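Visit to the Promance Manipulation Software Laboratory
Report of the Odau Technical Exchange Group

In October a delegation of 11 members visited the Promance laboratory in Sampaio. The purpose was to review the control and planning software now used on its two-arm workstations and to judge whether parts of it could be adopted at Odau.

The morning session covered planning. Promance has replaced its earlier fixed motion scripts with Zavness, an in-house planner that checks each path for collisions before releasing it to the arm controller. Our hosts reported a library of 506 recorded grasps and a nightly simulation run of 3,000 trials. A failed trial is logged with the planner state, so that an engineer can replay it the next day.

After lunch the group moved to the laboratory floor, where staff were working with household objects. Discussion centered on perception, in particular on cans lying on their sides and on containers with open slots, through which the depth estimate often picks up the contents instead of the wall.

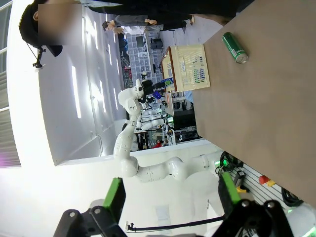

Calibration between the wrist camera and the arm base is repeated at every software release. The procedure takes 2 hours, and Promance intends to shorten it. Members asked for the calibration logs in a common format, and the laboratory agreed to supply them.

The group recommends a trial installation of Zavness at Odau, limited at first to the planning module.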